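Table-clearing arm gets its first workout in Bramville

I stopped by the Sesolo test room last week -- I've eaten in the company's Bramville cafeteria more times than I should admit -- to see the robot arm that is supposed to take over clearing tables there in October.

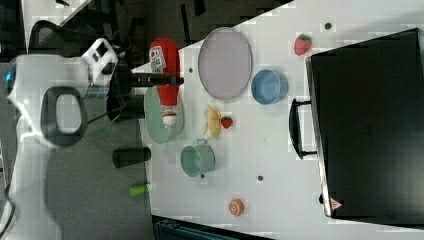 Photo: Kenneth Guthrie / Sesolo

Practice runs use a ketchup bottle, a mug, a bowl and toy fruit (I liked the strawberries!). The cafeteria serves 549 lunches a day, and Naledi Engelbrecht, who has bused tables for most of them, told me her wrists won't miss it. She and the other 2 people on the clearing crew keep their hours and move to the serving line after 30 hours of paid training.

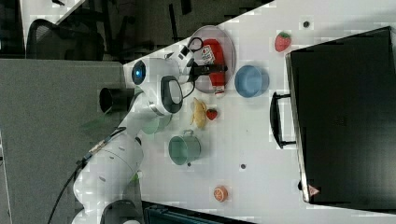
The arm at work over the plate and the ketchup bottle.

Not everybody is sold. Engelbrecht likes chatting with the regulars while she wipes down, and she's asked to keep one table shift a week. Guthrie, who runs the project, said that's still being worked out with the kitchen manager.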